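Search this site
Type a word and press Enter

Hand Gripper Care and Setup: Frequently Asked Questions

These are the questions that come up most with the two-finger hand-held gripper at the Skallevbridge bench. They cover setup, cleaning and small repairs. For firmware, see the Olleck notes.

What should be on the table when I check a gripper?

The gridded cloth, a couple of things to pick up, and something tall toward the back. We mostly use citrus and a jug. Fruit is good for checking the pads because it rolls if one finger arrives before the other. 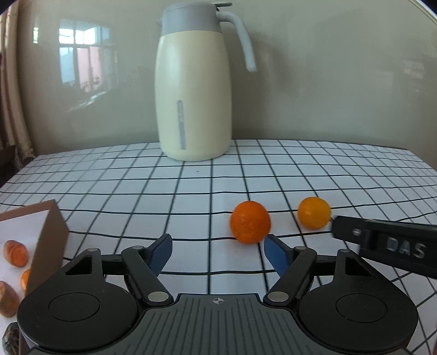 Answers by Kenna Skinner | Bench notes | Updated September 24, 2023

Does the cloth have to lie perfectly flat?

No. Smooth it by hand and leave it. The grid is there so you can see how far apart things are and put them back in the same place. If a line runs a little crooked, carry on. Do pull it straight if there is a fold right where the fingers come down.

How far should the fingers open?

To 105 mm on our setup, measured between the faces of the pads. Open them all the way and use a steel rule. If you get less, look for grit in the joints before you touch any screws.

How do I clean the blue pads?

Damp cloth, plain water, then let them air dry. Citrus oil leaves a film and the grip gets slippery, so wipe them after every session with fruit. Don't use alcohol. It dulled a set of ours in a week.

When do the pads need replacing?

We change them at 3,000 closes, or sooner if a corner lifts. Always change both -- a new pad facing an old one closes off center. The spares are in the Clomex drawer.

One finger moves before the other. What is wrong?

Usually a loose pivot. Hold the body still and wiggle each arm with your fingertips. Any play you can feel is too much. Snug the screw, work the arm through its full travel, and check again. If it still lags, take the arm off and look at the washer.
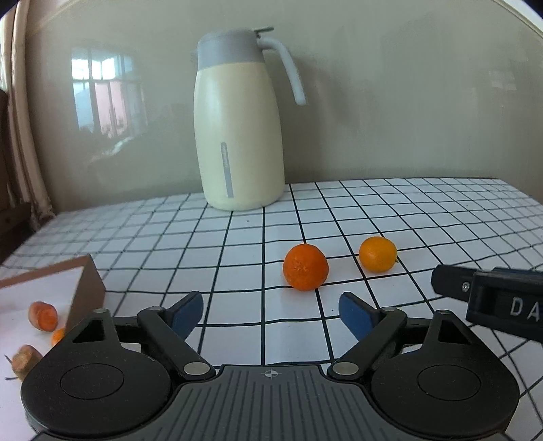 With the arm back on, close the fingers slowly on something round. Both pads should touch at the same moment. Do it with a larger piece and then a smaller one, because a bent link sometimes shows up only near the end of the travel.

Can I oil the joints?

One drop of the MacKinnon light oil per pivot, every 70 hours of use. Wipe off what comes out the sides. Keep it off the pads, and if some does get on them, replace them.

Do I need to cover the target mark on the center plate when I clean?

No, but don't scrub it. A dry brush will get dust out of the ribs next to it.

Comments (3)

tbench_r: Is the washer the thin one or the thick one? My bag had both.

Kenna Skinner: Thin one. The thick ones are for the stand.

marlow44: Mine was lagging for 2 weeks and it was orange pulp in the left pivot. Toothpick fixed it.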